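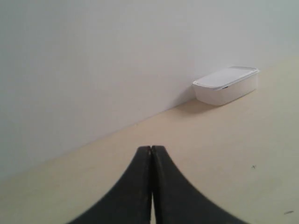 White wall, pale beige surface.

Kneath Room Colors: Your Questions

What is the Kneath range?
It's our family of soft whites and pale neutrals for walls, and we love it! There are 160 shades, and Liam Hebden mixes every new one by hand at our Ketolbridge shop before it goes on the card.

Isn't white just white?
Oh, not at all! Put two whites side by side and one will suddenly look blue, or pink, or a bit like oatmeal. Paint a big piece of card and move it around the room for a couple of days (mornings and evenings both).

Which white goes with a beige floor or table?
Try something with a drop of yellow in it. Parnness is the one we get asked for most, and it's lovely next to cream.

How many coats will I need?
Two over a primed wall. Going over dark red or navy? Prime first, then two coats.

Can I get samples by mail?
Yes! Order up to 2 sample pots at a time. Quote code 1257 on the order form so they go out with a free color card.

Does Truleck work in bathrooms?
It does. Truleck is our wipe-clean finish, and it comes in every Kneath shade. Run a fan while it dries.

When do new shades come out?
Every October. Send us your ideas, we read them all and a few have ended up on the card!

Page updated 2018-05-17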